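An Afternoon at the Rinamlow Yard 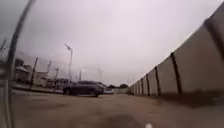 Along the wall at Rinamlow, under a gray November sky.

Paweena Ratanaporn had been on her feet since morning when I caught up with her at the Lightfoot open day, and she still wanted to walk me the length of the wall (which is longer than it looks, believe me!) before she'd sit down and talk.

"People come expecting a show," she told me, pouring us both some tea. "I like them to see a patrol, at the pace a patrol goes. It's slow. My mother fell asleep at one in June."

Lightfoot is the outdoor robot she and Fongchan Saengthong have been working on for 6 years now, and its route is 800 meters, out and back. Fongchan looks after the navigation side, and he was glad to talk about concrete, of all things.

"A long wall with the same panel over and over is hard," he said. "One stretch looks just like the next, so it can lose its place. We spent 2 winters on that, and I still think about those posts when I'm brushing my teeth."

I asked Paweena what she'd say to a neighbor who feels uneasy about a machine going by. "Come and walk behind it with me," she said. "Ask me anything you like, and bring a coat."

The next open day hasn't been set yet, but she's hoping for early summer.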